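Laborbuch Greifgruppe, April, Eintrag 14:20

Fortsetzung der Versuche zur Rangfolge von Steuerungen in der Simulation. Frage weiterhin: Reicht die simulierte Küche aus, um zwei Stände derselben Greifsteuerung in die richtige Reihenfolge zu bringen, oder brauchen wir für jeden Stand die volle Serie am realen Arm?

Verglichen werden Illa und Aubert. Gleiche Trainingsdaten, Unterschied nur in der Kameraaugmentierung (Aubert mit, Illa ohne). Simulator ist Carkier, Auswertung läuft über Histus. Pro Stand 253 Episoden, Abbruch nach 30 Sekunden. Startseeds für beide Stände identisch, sonst ist der paarweise Vergleich nichts wert.

Szene: Küchentheke mit Marmoroberfläche, Streuobjekte pro Episode neu gezogen. Als schwierig gelten weiterhin Objekte mit schmalem Oberteil, also Seifenspender und Flaschen. Bei Anfahrt von oben bleibt zwischen den Fingern wenig Reserve, und ein seitlicher Versatz in der Posenschätzung schlägt direkt durch. 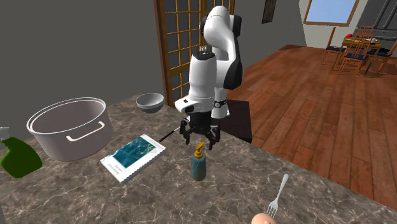
Lucienne Bouvier hat dazu angemerkt, der Pumpkopf sei als Testfall zu gutmütig, solange der Reibwert für alle Objekte gleich gesetzt ist; sie würde erst die Reibung streuen und danach über Rangfolgen reden. Einwand ist berechtigt. Reibwert ab dem nächsten Lauf pro Objekt gezogen, Intervall steht in der Konfiguration.

Zwischenstand mit altem Reibwert: Illa 99 Erfolge, Aubert deutlich darüber. Die Reihenfolge stimmt mit der kleinen Realserie überein, der Abstand nicht — in der Simulation ist er größer. Für die Rangfolge unkritisch, für absolute Erfolgsraten unbrauchbar. Im Bericht bitte keine Simulationsprozente ohne diesen Hinweis.

Fehlerarten bei Illa, nach Durchsicht der Aufzeichnungen: überwiegend zu frühes Schließen, daneben Kontakt mit Nachbarobjekten bei dichter Belegung. Das zweite ist teils ein Problem der Szenengenerierung. Der Mindestabstand wird zwischen Objektmittelpunkten gerechnet, nicht zwischen Hüllen. Bei Töpfen mit seitlichen Griffen geht das schief.

Ein gehaltenes Objekt zählt bisher schon als Erfolg, wenn der Kontakt an beiden Fingern 2 Sekunden besteht. Lage des Objekts im Greifer wird nicht bewertet, eine schräg gehaltene Flasche zählt also gleich viel wie eine senkrechte.
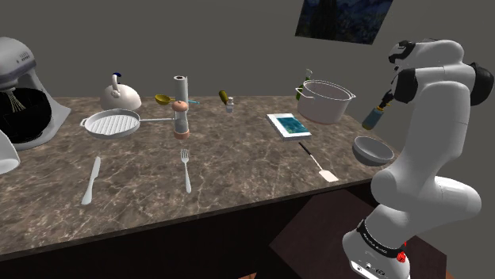
Für Ablageaufgaben ist das zu großzügig. Vorschlag: Neigung gegen die Senkrechte mitschreiben, Schwelle erst nachträglich in der Auswertung setzen. Dann müssen die Läufe nicht wiederholt werden, wenn wir uns später auf einen anderen Wert einigen.

Offen:
Abstandsprüfung auf Hüllkörper umstellen
Reibwert in die Episodenmetadaten aufnehmen
Illa und Aubert mit gestreuter Reibung neu rechnen, gleiche Seeds
Neigung als Feld in Histus anlegen, Bezug ist das Basiskoordinatensystem des Arms

Lauf mit neuer Konfiguration um 16:45 gestartet, Protokolle im üblichen Verzeichnis.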